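Kovomar Manager 8 — Set-Up Guide
Section 4: Transfers, suspensions and saved careers

4.1 Before you start

Career mode reads its squad data from a roster file. The file shipped on the disc does not contain loan deals or league suspensions. Both are added by the first roster update, dated January 7, 2020.

You need 566 MB of free space on the console and a Kovomar account with a confirmed email address. 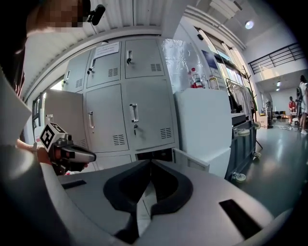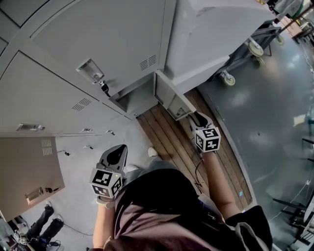 Efe Garba writes that his update downloaded without an error, yet a banned striker still showed as available in a career he had begun in October. The update had installed correctly. A career keeps the roster it was created with until the roster is merged by hand, as set out in 4.3.

4.2 Installing the roster update

1. Close any career that is open and return to the main menu.
2. Select Options, then Data, then Roster Files.
3. Select Check for Update. The current file is listed as Roster 463.
4. Select Download. Leave the console on until the bar is full.
5. Select Set as Default and confirm.

Note: Roster 463 replaces the default file only. Custom rosters stay in the list and can be selected at any time.

4.3 Merging the update into an existing career

1. Load the career and go to the Office screen.
2. Advance to a day with no match. The merge option is grayed out on match days.
3. Select Squad Data, then Merge Roster.
4. Choose what to bring in: Transfers, Suspensions, Ratings, or any mix of these.
5. Review the conflict list. A conflict appears when a player has already moved inside your career — keep your own version or take the one in the file.
6. Select Apply. Save to a new slot.

Caution: A merge cannot be undone. If you save over the old slot, the earlier squad is lost.

Caution: Do not merge while a bid is pending. The fee is held by the game and is not returned to your budget.

4.4 Suspensions

A suspended player can train but cannot be named in a match squad. The remaining ban is shown in red on the player card and counts down in matches for league bans, in days for all others. Friendly matches do not reduce a league ban.

To play without real-world bans, set Imported Suspensions to Off under Career Rules. Cards shown in your own matches still count.

4.5 Error codes

W-8: Roster file is damaged. Delete it and repeat 4.2.
W-12: Career has more than 400 edited players. Reset some edits on the Player Edit screen, then merge again.
W-15: Account not confirmed. Open the link in the email from Kovomar and sign in again.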